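The chopping board stays

I have lived in this flat since October and only now the kitchen bench is becoming a place where I can work. I wanted to write down how I came to it, partly for my sister, who is moving soon and asks me the same things every evening on the telephone.

When I arrived I had two suitcases and one box of kitchen things. The box was small and I was proud of it. Then people began to be kind. My neighbour downstairs, Hedvig Blomqvist, gave me a colander and a set of mixing bowls. A colleague from work was leaving Clolcombe and left me everything she could not sell. By the end of summer I had more spatulas than meals I know how to cook, and I was chopping onions on a piece of bench the size of a magazine, with the kettle on one side and a pile of lids on the other.

So I took one evening, started at 1730 after work, and emptied all of it onto the floor. I don't recommend the floor. My knees complained for two days. If you have a dining table, use the dining table.

First I looked at what I really used in one week. I did not trust my memory, so I put a piece of paper on the fridge and wrote down each thing when I washed it. The knife was there every day, and the board, and the wooden spoon from my mother. The garlic press was not there even once, and I cook with garlic all the time! I crush it with the side of the knife, as my grandmother did, and I suppose I will not change now. The press went to the charity shop in Lotthorpe together with the egg slicer, the second peeler and a pair of tongs which never closed properly.

Some things I kept without a good reason. There is a small tin for cinnamon, with the name Jasińska on the lid, from a shop near my school that closed when I was a child. It holds paper clips. It lives on the windowsill and it is not in anybody's way.

The drawers were the second problem. I have two, and one of them sticks. For a long time I kept the utensils in the one that sticks, so every time I needed to turn a pancake there was a small fight, and by then the pancake was darker than I like. My friend Aleksandra Domański came for tea and watched me do this. She asked why I did not keep the utensils standing up beside the cooker. I had no answer for her. I think I simply believed that a tidy kitchen has everything hidden, because my mother's kitchen was like this. But my mother has eleven good drawers.

Now the ones I use stand in a holder, and the rest are in the drawer that sticks, where they can stay in peace. I must wash the holder too, which I didn't think about before. Water goes down from the handles and stays at the bottom, and after some weeks it smells. I take everything out, wash it with hot water and bicarb, and leave it upside down overnight.

Then there is the board. Several people have told me it is time for a new one. My cousin even sent me a picture of a very beautiful board which costs more than my winter boots. But mine lies flat, it is big enough for a whole cabbage, and I know it. I scrub it after every use and I dry it standing up. I went over it with my fingers to see if any cut was deep, because a deep cut is hard to clean, and I did not find one that worried me. So it stays, and I will ask myself again next year.
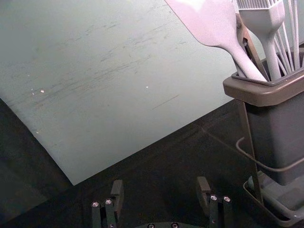 Do you need a separate board for raw meat?

It is safer to have one. I keep a small one only for chicken and fish, and it never touches the salad. If you have only one board, cut the vegetables first and the meat last, then wash the board with hot water and dish soap before anything else goes on it.

What I have not solved is the colour. My bench top is very dark, and it was already so when I came. In the evening it looks elegant, but in the morning I see every crumb and every place where I wiped with a cloth that was not quite clean. I tried a spray and it left lines. I tried vinegar and water, and it left a smell and also lines. The best until now is a damp cloth and then, straight away, a dry tea towel, in the same direction from the wall to the front. If somebody knows a better way, please write to me, I am a little tired of it.

Also I am still looking for a place for the pot lids. At the moment they stand in the dish rack from Otance, the one I bought for plates, and the plates dry on a towel. Hedvig says I should hang a rail inside the cupboard door. I have bought the rail. I have not yet borrowed the drill.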